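Branik 5-port charger keeps dropping one port

Chargers and Power forum > Desktop chargers

kaede_s
Bought the Branik desktop charger in June, the one with 5 USB ports and the removable mains lead. Four ports are fine. The one furthest from the lead charges for a few minutes, stops, then starts again. Same thing with two phones and a tablet, and I've swapped cables between ports, so it isn't the cable. Has anyone had this, and is it worth sending back?

jhki
What's plugged into the other four when it happens?

kaede_s
Usually a phone, a bike light and a pair of earbuds. Sometimes only the phone.

jhki
Then you're nowhere near the limit. I thought it might be sharing power out and cutting the last port first. Mine does that if I put two tablets on it, but never with small stuff.

Malsoon Na
Send it back. A port that cuts in and out is a fault and you shouldn't have to work round it. I had a Weerakoon that did the same and within a month a second port had gone.

bc_yeon
I wouldn't be so quick. Some of these switch a port off when the draw falls very low, then wake it up to check. If your phone is at 95 per cent it will look exactly like what you describe. Try it with a flat phone and a cheap USB meter on the port.

I run two of the Braniks, one at home and one on the bench at work, and they've been on day and night for over a year. The work one feeds a couple of small boards and a desk fan.

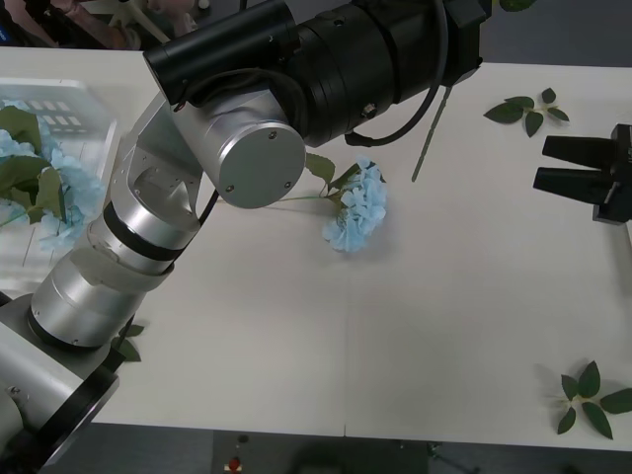

The fan is the only thing that ever gave me trouble, and that was down to a loose plug. I cleaned the port with a wooden cocktail stick (charger unplugged from the wall first) and it has been fine ever since.

Malsoon Na
She said it does it with a tablet as well. A tablet isn't going to drop low enough for that unless it's full.

bc_yeon
She didn't say how full it was.

kaede_s
The tablet was on 40-something. I've ordered a meter anyway.

jaein.gil
Check the label underneath before you do anything. There are two versions. Mine has 3758 at the end of the part number and the support people told me that's the newer board. They swapped my older one without any fuss. You fill in the form on their site and put the full part number in the message box, otherwise they write back asking for it and you lose a couple of days.

kaede_s
Mine doesn't end in 3758. I'll fill in the form tonight.

jhki
Where did you buy it? If it was Brosport you can take it back to the shop.

kaede_s
Stilow, online. They want me to pay the return postage.

Malsoon Na
If it's faulty they pay. Don't let them tell you otherwise.

kaede_s
Meter came. Phone at 12 per cent, nothing else plugged in. The bad port goes up to normal, holds for a bit, drops to nothing, comes back. The port next to it stays steady with the same phone and cable.

bc_yeon
Fair enough, that's a bad port. I'd still look for fluff in it.

kaede_s
Looked with a torch, it's clean. Branik have replied and are sending a new one. They want the old one back but they've sent a label for it.

jaein.gil
Good. Keep the mains lead, the replacement comes without one. Mine did anyway.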